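Ticket: Classic film pages showing the wrong actor's credits
Product: Timness movie guide
Opened by: Kenza Shawky
Handled by: Tumaini Chege
Status: Solved
3 comments | 2 shares

Kenza Shawky wrote:

Hi there! First off, I love the guide and I've been using it every weekend to plan our old-movie nights, so please take this as coming from a fan. Something has gone funny with the actor pages since the July update. When I open a western from the fifties and tap the lead actor, I get the right portrait at the top, but the list of films underneath belongs to somebody else entirely (last night it was a man who seems to have made nothing but submarine pictures). I tried it on the tablet and on the living room TV, where I run your app through my Onex box, and it's the same on both.

I've already signed out and back in, and I cleared the saved pages the way your help article says to. No change. The search box still finds the right films if I type the title, so I know they're in there somewhere.
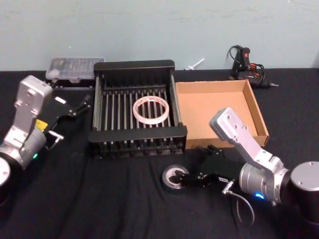
The other thing, and I'm sorry to pile on, is that my watchlist looks scrambled too. I have 979 movies on it (yes, I know, my husband has opinions) and the ones I'd marked as watched have mostly kept their check marks, but the "starring" line under many of the titles is wrong. I'd hate to lose that list, I've been building it since my kids were small.

Tumaini Chege replied:

Hello Kenza, and thank you so much for such a thorough write-up! 979 is a wonderful number and your husband will just have to cope. Your list is safe. I looked at your account this morning and every title is there, in the order you put it in, with the check marks and your star ratings. What's wrong is the link between each film and its cast.

In July we moved our older credits over from the Waweru catalog to our own, and during the move 3,351 performer entries were matched by last name and first initial instead of by their full record number. You can imagine what that does to the studio era, when it sometimes feels as if half of Hollywood was named J. Something. Newer films came through fine, and I suspect that's why we had so few reports before yours. 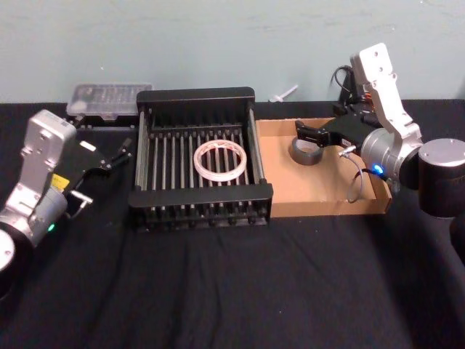 Two robot arms at a black-draped table, plain wall behind.

We've started rebuilding those entries on our side and you don't have to do anything for that part. The copy of your watchlist on each device will need a nudge, though, so once I let you know the rebuild is done, please try the steps below on the tablet first and then on the TV.

Step 1. Open Settings, go to Library, and choose Back Up My List. Wait for the green check before you leave that page. With a list as long as yours it can take a few minutes, so this is a good moment to put the kettle on.

Step 2. Still in Library, turn off Keep Credits on This Device. The app will ask if you're sure. You are! Your ratings and notes live somewhere else and won't be touched.
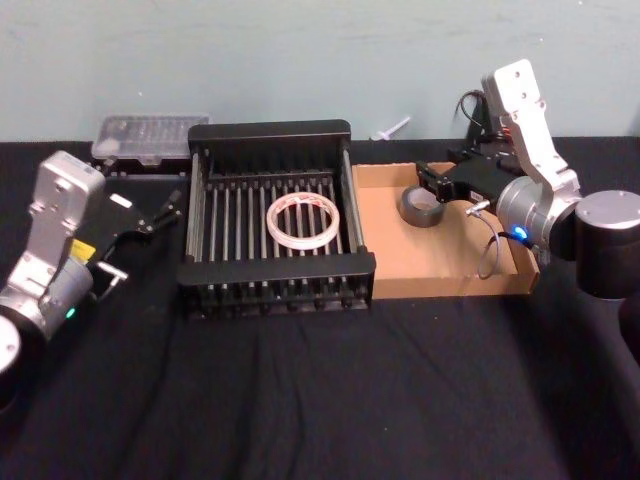

Step 3. Close the app all the way, open it again, and turn Keep Credits back on. The credits will load 40 films at a time, so don't worry if the bottom of the list still looks odd while the top is already right.

Step 4. Pick 2 or 3 actors you know well and check their pages against your own memory, which I have a feeling is better than our database.

Kenza Shawky wrote:

Thank you, that was such a kind answer! I got your note that the rebuild was finished and did the tablet at 7:30 after supper. It worked just as you said, and all my westerns have their proper cowboys again. The TV was more stubborn. It got through Steps 1 and 2, but after I reopened the app it sat on "Updating library" for the length of a whole episode of my sister's baking show, and then the submarine man was back.
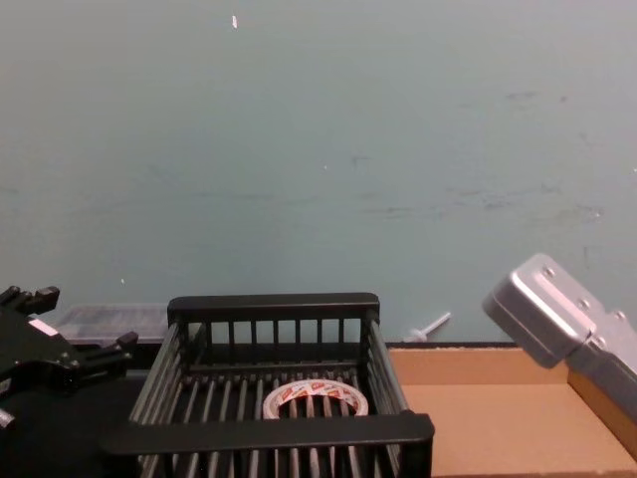

Grippers reaching in from the left and right.

Tumaini Chege replied:

Ah, I think I know this one. On the TV box, pressing Home only puts the app to sleep, so it wakes up with the old credits still in its pocket. Could you hold the Back button until the Zirier player menu comes up, choose Quit, and then do Step 3 once more? I should have put that in the first time, sorry about that.

Kenza Shawky wrote:

That did it! Everything matches on both now. I did find one supporting actress listed twice in the same courtroom drama, once with her maiden name, but I'll open a separate ticket for her so this one doesn't get any longer.

Ticket closed by Tumaini Chege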